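Home | Reviews | Kitchen | Cleaning | Garden | Archive | Contact

Small things for small messes: the Clanard crumb set

May
By Kelly Queiroz

Print this page | E-mail to a friend

I have owned four dustpans in my adult life and could describe the failings of each at a dinner party, if anyone let me. The first had a lip so warped that it worked mainly as a ramp. The second was metal and sounded like a car accident every time it met the floor. The third went to live with my sister. The fourth was perfectly all right until I used it for ash.

So when Daiane Marinho, who sits across from me and opens the post, asked whether anybody wanted to spend a month with the Clanard crumb set, my hand was up before she had finished the word "crumb".

What you get for 650 pence, or six pounds fifty to those of us who don't work at Clanard (their price list is all in pence, for reasons of their own), is a plastic dustpan and a small brush to go with it. Mine came in pink. It also comes in a grey that the leaflet calls Evening, and I am sorry to have missed it.

The pan is meant for tables and worktops. You can use it on the floor, but the handle is short and you will be down there with it, looking at the underside of the fridge and thinking about your choices. On a table it makes much more sense. The lip sits flat, the rim is high enough that toast crumbs stay put on the walk to the bin, and the whole thing weighs so little that I twice carried it off to another room without noticing.

The brush is less good. The bristles are soft, which is lovely for flour and hopeless for anything with ambition. A dried pea went round our kitchen table like a speed skater. Sugar it manages. Rice it manages on the second go. Jam I tried only once, and I would ask you not to.

Washing up is easy: warm water, a bit of soap, and leave it on the rack. The leaflet says to wash the brush "as required", a phrase that has let me off a great deal. Onni Laitinen put his in the dishwasher, top shelf, and reports that the pan came out fine and the brush came out looking like it had had some news.

I should mention the competition. The Prulbridge table sweeper is dearer at 11 pounds and has rollers, and if you like rollers you will like it very much. I found it left a tidy stripe of crumbs at each end of every pass. The Clanard has no moving parts, so there is only me to go wrong.

Storage matters more than you'd think with a thing this light. Left in a drawer it floats to the top and jams it. Hung up, it behaves. The hook that came with ours fell off the tiles after 26 hours – I was counting by then – and I have used a nail ever since.

Would I buy it? At that price, yes, and then I'd buy a stiffer brush and feel clever. Marks out of ten: seven for the pan, four for the brush, nought for the hook.

Print | E-mail | Back to Reviews

Pastry is the real examination for any crumb set, far more than toast, as anyone will know who has tried to eat breakfast near a keyboard. Toast crumbs are dry and honest little things, while pastry comes off in flakes that cling to the brush and then let go over your shoes. My advice is to pick up the big bits by hand, a croissant-shaped piece like the small golden one on the brown mat for instance, and save the pan for what's left. Have the bin bag open beside you before you start, too. The pink pan is a decent size for this sort of job, with its wide, squared-off scoop and raised rim on three sides, and the oval hole near the end of the handle is the bit that goes over my nail.

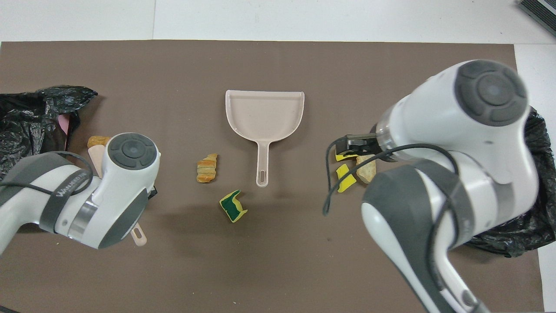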